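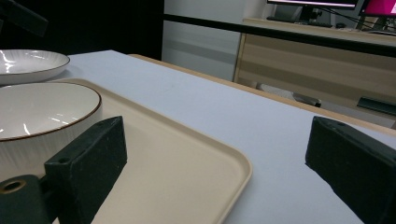
Ribbed bowl with the thin brown rim on one of our cream trays, the matching plate behind it

About Panicker Tableware

We are a small family firm, and we have been lending and selling plates, bowls and trays to cafés, canteens and village halls for 14 years now. It all began when Satish Ramasamy bought up the crockery from a tea room that was closing down, meaning only to keep a few bowls for himself, and ended up with 770 pieces stacked along his hallway (his mother was very patient about it).

Balakrishnan Kaimal joined him the following October and brought some order to things – shelves, labels, a proper book for the bookings – and he still checks every order before it leaves us.

People often ask which range we use at home, and it is nearly always the white with the brown edge. The bowls are deep enough for a good helping of soup or dal, and the ribbing on the outside is lovely to hold. Our trays have rounded corners and a low rim, so they are easy to wipe down at the end of a long lunch.

Do come and have a look before you choose. Ring us first, and we'll lay a table for you and put the kettle on.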